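Grirach Opens Small-Parts Salvage Counter at Lendstead Warehouse

LENDSTEAD. Grirach, the regional reseller of surplus electrical and mechanical components, will open a public salvage counter at its Lendstead warehouse in November. The counter will sell used and overstock parts by the piece to repair shops, schools, model makers and anyone else who needs one or two of something and cannot find a supplier willing to break a carton.

Until now Grirach has sold only in bulk lots, mostly to equipment rebuilders. Requests for single parts have been turned away or passed to other dealers. The new counter takes over the former packing room on the north side of the building and has its own entrance from Tamayo Street.
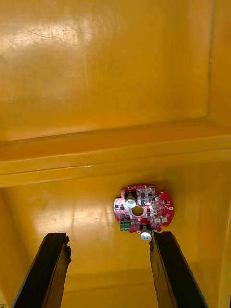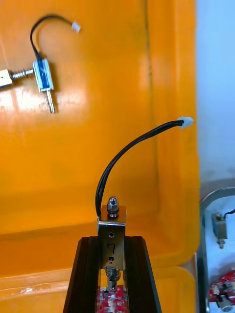 Circuit boards and solenoids are among the parts handled by the piece.

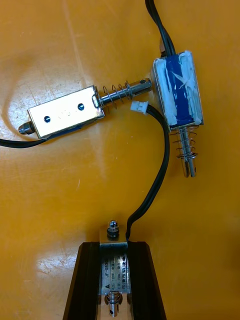
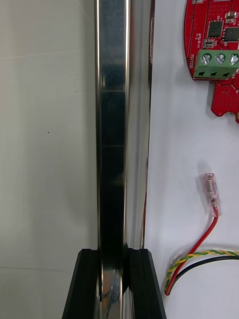

Azlan Chong said that a repair often stalls over a part that costs less than the postage, and that a counter where a person can walk in with the old piece and match it by hand would save a good many machines from the dumpster. Chong added that the hours would need to suit people with day jobs, and asked that the counter stay open at least one evening a week.

Grirach has set the opening hours with that in mind. The counter will be open Tuesday through Saturday from 9 a.m. and will close at 5 p.m. on all days except Friday, when it will remain open until 8 p.m. It will be closed on Sundays and Mondays. Bulk customers will continue to use the loading dock on the south side and should not come to the Tamayo Street door for pickups.

What the counter will carry

At opening, the counter will list 341 part types. The largest groups are switches, relays, solenoids, small motors, connectors, fuses and fuse holders, transformers, hinges, springs and fasteners. Circuit boards will be sold untested unless the tag says otherwise. Power supplies will be tested under load before they go on the shelf, and the test result will be written on the tag.

The counter will not carry batteries of any kind, picture tubes, capacitors removed from microwave ovens, or refrigerant parts. Staff cannot accept these items from the public either. Residents with such items should contact their county waste office.

Stock will change from week to week depending on what comes in from the bulk side of the business. A printed list will be kept at the door and replaced every Tuesday. Grirach does not plan to put the full list online at first. Customers looking for a specific part may call the warehouse and ask for the counter, and staff will hold a part for two working days.

Prices and returns

Parts will be priced by bin. Every piece in a given bin costs the same, and the price is marked on the front of the bin. Prices start at 25 cents for loose hardware. Most relays and solenoids will sell for between $2 and $8. Motors and transformers are priced individually.

Customers may return a tested part within two weeks if it does not work, with the tag still attached. Untested parts are sold as they are and cannot be returned, but may be exchanged on the day of purchase for anything in the same bin. Cash and cards will be accepted. There is no minimum purchase.

Public schools and technical colleges may open an account and pay monthly. Account forms will be available at the counter, and a teacher may sign for purchases once the form has been returned by the school office.

Identification bench

A bench at the end of the counter will be set aside for identifying parts. It will have calipers, a thread gauge, a magnifying lamp, a meter and a shelf of printed catalogs, some of them long out of print. Customers may use the bench on their own or ask for help. The catalogs may not be taken out of the building, but pages can be copied at no charge.

Customers bringing in a worn part should also write down the voltage and model number from the plate on the machine, if it has one. Two solenoids with the same body and the same stroke may be wound for different voltages, and the difference is not always marked on the coil.

Lendari parts

The counter will also take over the remaining stock of spare parts for Lendari sewing and embroidery machines, which Grirach bought when the Lendari service depot closed. This stock includes foot controls, bobbin winders, belts, lamp sockets and needle plates for most of the older models. It has been in storage since the purchase and has not been offered for sale before. Sorting is still under way, and some models will not be available on opening day. Owners may leave a model number and a phone number at the counter and will be called when their parts have been shelved.

Getting there

The Tamayo Street entrance is at street level and has no steps. Parking is available in the lot across from the door. The lot beside the loading dock is reserved for trucks. The Lendstead crosstown bus stops at the corner.

About Grirach

Grirach buys, sorts and resells surplus electrical and mechanical components from its warehouse in Lendstead. Press inquiries and requests to visit the counter before opening should be sent to the warehouse office, marked for the attention of the counter manager.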